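Home | Guides | Setting Up | Cables | Spares | Contact

Section 4 – Cabling the desk button

Okay, so by now you've got the Lurken hub screwed down and you've picked a spot for the power button. This is my favorite part of the whole setup, because it's the part where the desk starts to look like a desk again (mine was a bird's nest for most of May). Give yourself a quiet hour after dinner and clear more room than you think you need.

What you want within reach:

- the round button unit
- the USB-C cable that came in the Karkmont box
- a couple of small cable ties, or hook-and-loop if you're like me and change your mind a lot
- a soft cloth
- a marker and some masking tape

4.1 Lay the cable out

1. Take the tie off the new cable and let it relax on the table. Don't yank it straight! Cables that have been boxed up for a while like to hold their shape, and if you fight them you end up with a kink right behind the plug.

2. Find both ends. I put a bit of tape on the one that's going to the hub and write H on it. I know, they look alike and it feels silly, but once one end is behind the desk you'll be glad you did it.

3. Run the cloth down the whole length, ending at the plug. Check inside the metal shell for lint while you're there. If there's any fluff, blow it out or use a dry wooden toothpick, with nothing plugged in.

Note: My friend Domnica Vlad has her desk up against a radiator and asked me if that matters. I'd move the cable, yes. Keep it off anything that gets hot and off any edge where a drawer closes.

4.2 Coil up the extra

4. Measure how much cable you really need from the hub to the button, then add a hand's width. Everything past that gets coiled.

5. Make big loose loops, wider than your palm, and lay them flat. They don't have to be pretty. Mine never come out round and I've stopped caring.

6. Put one tie around the bundle and stop there. It should be snug enough to hold the loops together and loose enough that you can still slide a loop out later.

Caution: Don't put a tie over the thick joint in the cable or right behind a connector. I ruined my first one that way, pulling the tie tight with pliers like I was mooring a boat.

4.3 Plug it in

7. Hold the plug by the molded part, never by the cord. USB-C goes in either way up, so if it won't go, something else is wrong – look for lint, or for the wrong port (the Lenz adapter has two that sit side by side, and I still mix them up). 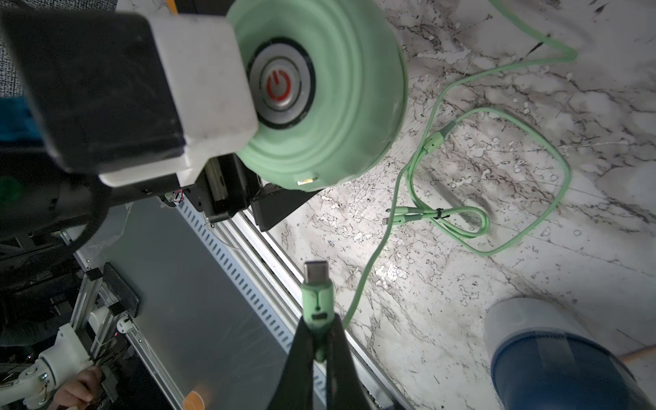 8. Push until it seats, then let go and see if the cable hangs naturally. If it's pulling sideways on the port, give it more slack from the coil.

9. Do the other end the same way, then press the middle of the button once. Wait for the small light. On my setup it takes a few seconds, long enough that I used to press again and turn the whole thing back off.

10. No light? Unplug both ends, swap them, and try once more. After that, try another cable before you blame the button. Achilleas Giannakopoulos wrote in to say he took his entire hub apart over what was just a bad cord, and I felt that one deeply.

Note: If you have a spare cable, label it with tape and keep it in the same drawer as your ties. The part number for the Karkmont replacement is 418 and it's in the spares list on page 14.

Next up is Section 5, where we get the lamp wired in and finally push the desk back against the wall.

Rarkelach Desk Guides | Contact us | Copyright Rarkelach, all rights reserved | Back to top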